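Brenimia pauses two-armed helper after grip fault

April 25, 2018

The folks at Brenimia have had a bit of a rough spring, and they were good enough to tell us all about it. The small Jestorton company, known around town for the two-armed helper it calls Noro, has stopped all of its public demonstrations until sometime in May, after the machine let go of a full steel pitcher during a morning visit at the Tilahun senior center. No one was hurt, we are very happy to report, though one tablecloth and a plate of lemon cookies did not make it through the morning.

The trouble, according to the company, was in the way the right hand decides how hard to squeeze. Noro is meant to tighten its fingers a little when it feels something begin to slip. On the day of the visit it did the opposite – it read the slip as a sign that the pitcher had already been set down, and so it opened up. The pitcher fell from just above the table, rolled, and went over the side, and the arm kept on with its pouring motion for several seconds with nothing in its hand before a staff member pressed the stop button.

That last part is what seems to have bothered the engineers most. A dropped pitcher is a mess, but an arm that carries on moving while people are reaching in with napkins is a safety matter, and the company says it should have stopped on its own. A look back through the logs of 3,707 practice pours turned up 14 where the same wrong reading had shown up for a moment and then cleared without a spill, so it had gone by without anyone noticing.

Brenimia has since written new rules for the hand and is trying them out in its own workshop, with visitors kept well back from the table. The arm now has to stop if the fingers close on nothing, and it may not open during a pour at all unless it is told to. The testers are using up to 200 milliliters of water at a time for now, and the steel pitcher has been put away in favor of lighter things.

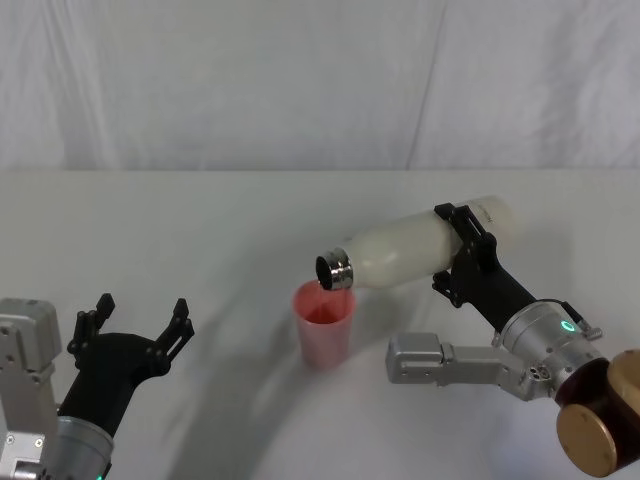
The grip is being tested again from the very beginning, one pour after another, and the company wants 100 in a row without a wrong reading before it will think about going back out. It is slow going, as you might imagine. The part everyone watches is the tilt, when the weight starts to shift toward the mouth of the container and the fingers have to hold on just as firmly as before. With the white bottle tipped over the pink plastic cup, the right gripper has it around the middle, one finger over the top and the other pressing from below, and the left one stays out of the way with nothing to hold. Later rounds will use heavier bottles, and after those the pitcher will come out again.

The Tilahun center tells us its residents have been asking when Noro will be back, and the activities room is being held open for a return visit once the testing is finished. Brenimia has promised to bring the cookies.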